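Monday, August 24, 2020

**Reheat corner opens at Krishnan Hall**

The new reheat corner at Krishnan Hall is up and running, and people are already fond of it! Anyone who uses the hall for classes, choir or the Saturday sewing group can now warm up lunch on site instead of walking down to the Galomari Road servo and back.

Trevor Nguyen first raised the idea in January, when the old kitchen closed for rewiring and the tea urn was the only hot thing left in the building. A bake sale and a raffle brought in $3446. Of that, $2974 went on the power points, a bench, shelving and the microwave, and the rest has been put aside for a small fridge.

"I had leftover dhal on the first day and it was glorious," Trevor said. "I've eaten a lot of cold dhal in this hall, so you'll have to forgive me for being excited."

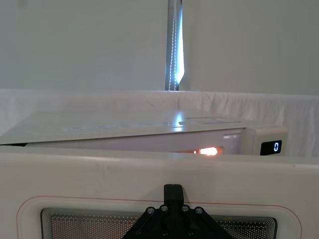
How long can I use the microwave for at lunchtime? Up to 5 minutes a turn when there's a queue, and as long as you like when there isn't.

The microwave is white, with a light inside and a digital display beside the door, so you can keep an eye on your soup without opening up every 30 seconds. Please cover anything with a sauce, and give the inside a quick wipe if something bubbles over. Cloths are kept in the left-hand drawer under the sink, next to the spare forks.

Ghislain Bergeron, who runs the Wednesday French conversation class, has moved his break to half past twelve so his students can eat together, and he's bringing in a big pot of pea soup to share at the next one (bring your own bowl and spoon). He is also collecting recipes that reheat well for a little booklet called Mullov Street Lunches. So far he has a tuna bake, two curries and a very promising rice pudding.

Recipes can be left in the blue folder at the front desk or handed to Ghislain after class. The reheat corner is open whenever the hall is, and the fridge should follow once the Grorska Room has been painted.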